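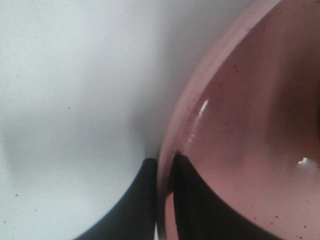

Planning and Budgeting for a Tabletop Gripper Station

Equipment Planning Guide, Trestmont Technical Services
Prepared by Deepak Joshi

This guide is intended for departments preparing a purchase request for a tabletop robot arm that will handle dishes and similar household objects. It covers the work that should be completed before a quotation is requested and the items that must appear in the budget. It does not cover floor-mounted or mobile equipment, for which a separate request form applies.

Step 1. Write down the task

State the task in one or two plain sentences. "Handling of tableware" is too broad to price. "Grip a glazed ceramic bowl by the rim, with one finger inside and one outside, and move it to a rack" gives the supplier something to work with. The wording matters a great deal with bowls. A rim grip requires only enough finger opening to pass over the wall, while a grip across the full width of the bowl may call for a much larger and more expensive gripper.

Include the following for each object: outside diameter, wall thickness at the rim, height, empty weight, and surface finish. Glossy glazes should be noted as such. Bright reflections on a curved inner wall can interfere with some cameras, and the supplier should be asked to confirm performance on the actual object.

Step 2. Select the gripper before the arm

Departments often choose an arm first and then find that the gripper they need exceeds its payload. The total load is the gripper, the wrist camera, its bracket and cable, and the heaviest object. Add these together and compare the result with the rated payload at full reach.

Two-finger grippers are suitable for most rim grips. Ask whether the fingers can be replaced without returning the unit, whether softer fingertip covers are offered, and whether the closing force can be set by the user. A fixed closing force is not acceptable for ceramic or glass.

Step 3. Plan the camera and the lighting

A camera mounted at the wrist gives a close view of the fingers and the object edge. At short distances it may show only part of a large bowl, so requests that involve finding objects on the table should also include a fixed overhead camera.

Choose a matte work surface in a plain color that differs from the objects. Crumbs and dust show readily on a light surface, and a cleaning schedule should be agreed upon with the department that owns the room. Lighting should be diffuse. Shadows falling across the table should be checked at the times of day when the station will be used.

Step 4. Obtain quotations

Request written quotations from at least two suppliers. For the reference station, quotations were received from Tisurgate and Drurkora. Each quotation must list hardware, software licenses, shipping, and training as separate lines. Bundled prices will be returned to the requester.

Step 5. Complete the budget sheet

The arm itself is entered on the capital form. The lines below are charged to the department's operating account and are the ones most often left out. Amounts are those approved for the reference station, in dollars.

Gripper with adjustable closing force: 1,765
Wrist camera, bracket, and cable: 553
Table, matte top, and diffuse lighting: 600

Spare fingertips should be ordered with the gripper. Three sets is the minimum for a first year of regular use. Breakage of test objects should also be budgeted. Purchase bowls and plates from a single product line that is expected to remain in stock, so that replacements match the dimensions recorded in Step 1.

Step 6. Arrange an acceptance test

Payment of the final invoice depends on an acceptance test carried out on site with the department's own objects. Supplier demonstration pieces may not be substituted. The test plan should name the objects, their starting positions, the number of attempts, and what counts as a failure. Chipped glaze is a failure even where the object was moved successfully.

Step 7. Submit the request

Send the task statement, object list, quotations, budget sheet, and test plan together through the Mishra purchasing portal. Requests for the coming fiscal year close at the end of June. Incomplete requests are held until the missing document is supplied and do not keep their place in the review order.

Last revised February 14, 2019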